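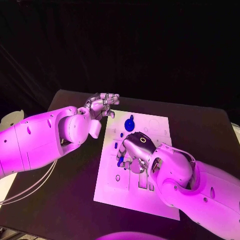

Page last changed in January, 16:40

Skumetti is a puzzle video game developed by Basarwood and published by Brandão for home computers and handheld consoles. The player slides, turns and drops coloured pieces onto trays of printed shapes while the light in the room changes colour, which alters how the pieces look and, in later chapters, how they behave. It was designed by Catarina Falcão, who also wrote the level editor, and it has kept a small and wonderfully devoted following thanks to the thousands of odd, funny and sometimes fiendish trays its players have made.

282 shares | 82 comments

Gameplay

Each level takes place on a single tray. Pieces arrive at the edge of the screen and must be placed on matching outlines. Early trays are gentle, with one light and plenty of room. By the second chapter the lights begin to shift on a timer, so that a piece which looked orange a moment ago might now look brown, and its proper outline might be almost invisible.

A piece can be held, turned, nudged or "parked". Parking is the move that most new players overlook and most old hands swear by: a parked piece sits on the rim of the tray and keeps the colour it had when it was put there, whatever the lights do next. Good play is largely a matter of knowing what to park and when to fetch it back. There is no way to lose a level outright. A bad placement can always be undone, although the star awarded at the end depends on the number of undos used.

The base game has 497 trays, of which the last chapter is unlocked only after every star in the first has been earned.

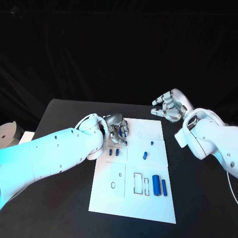
Two robot arms reaching over a white board on a dark table.

Development

Falcão built the first version as a colour-matching toy with no goals at all. Testers enjoyed it but drifted off after a few minutes, and the outlines were added to give them something to aim at. The shifting lights came later still, from a fault in the drawing code that tinted the whole tray red whenever the game was paused. Falcão liked the look so much that she kept it, and the pause screen in the finished game still turns red as a nod to the old bug.

Basarwood rewrote the controls twice. The first set used a free cursor, which felt lovely with a mouse and dreadful on a stick. The released version lets the piece "lean" towards nearby outlines, and the strength of that lean can be changed in the menu or switched off entirely.
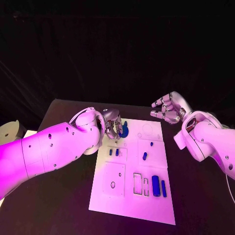

Light in Skumetti comes in a handful of named colours, and learning their habits is one of the great pleasures of the game. Amber flattens yellows, green swallows reds, and the pink light of the third chapter is the one players argue over most. Strong magenta lighting has much the same character away from the screen: in the photograph it washes over the white arms and the white sheet with its printed outlines, while the objects laid out there are blue. Trays in the third chapter rely on that sort of contrast, setting blue pieces on a pale ground and then cooling the light step by step until the two begin to blend.

Level editor

The editor was included from the first release and uses the same tools as the designers had. Makers can draw outlines, set the order of the pieces and write a "light script", a short list saying which colour comes on and for how long. A tray has to be solved by its own maker before it can be shared – a simple rule that keeps the broken ones out.

A yearly contest for player-made trays drew 2,000 entries in its best year. Several winners were later added to the game in a free update, with their makers' names shown on the loading screen.
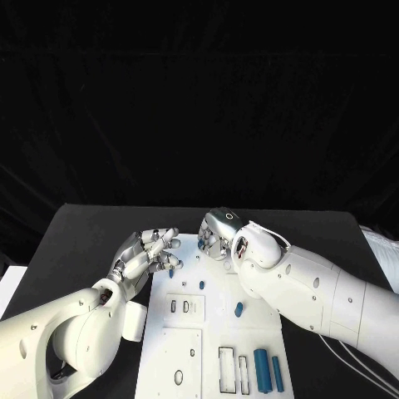 White board with cut-outs and drilled holes, in front of a black curtain.

Prallutness

Prallutness is the only full expansion. It adds paired trays, where placing a piece on one removes an outline from the other, and a two-player mode in which each player sees a different light. Talking is essential, as neither player can trust what the other calls "the green one". It is a splendid mode for a rainy evening, and the source of most of the game's best-loved clips.

The expansion also brought a setting that prints a small pattern on every piece, so the game can be played without relying on colour. Basarwood later moved this setting into the base game at no charge.

Music

The score is made of short loops tied to the lights. When two lights overlap, their loops play together, and light scripts in the editor can be written purely for the tune they produce. Players call these "song trays", and they have their own section in the in-game browser.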